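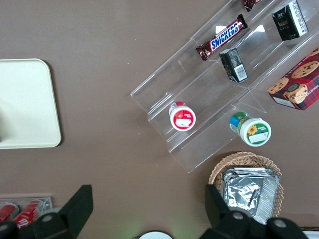 Nededlow Community Shop: progress to the Cindau Fund, January

Your grant has now bought 100 per cent of the counter fittings, which sounds grander than it looks. The clear stepped stand is in use and holds Snickers and a few small boxes. The cream tray is for change and has yet to see any.

Of the £2362 awarded, the stand and tray took the smallest bite. Tkachuk have fitted two shelves out of nine and speak warmly of the other seven. Brarkix still owe us a till drawer.

Next: price labels, then an argument over where crisps go.

Ihor Hrynyshyn, shop lead

Recent reports
Autumn update: the door
The freezer question
Opening hours survey

This site uses cookies. Accept | Manage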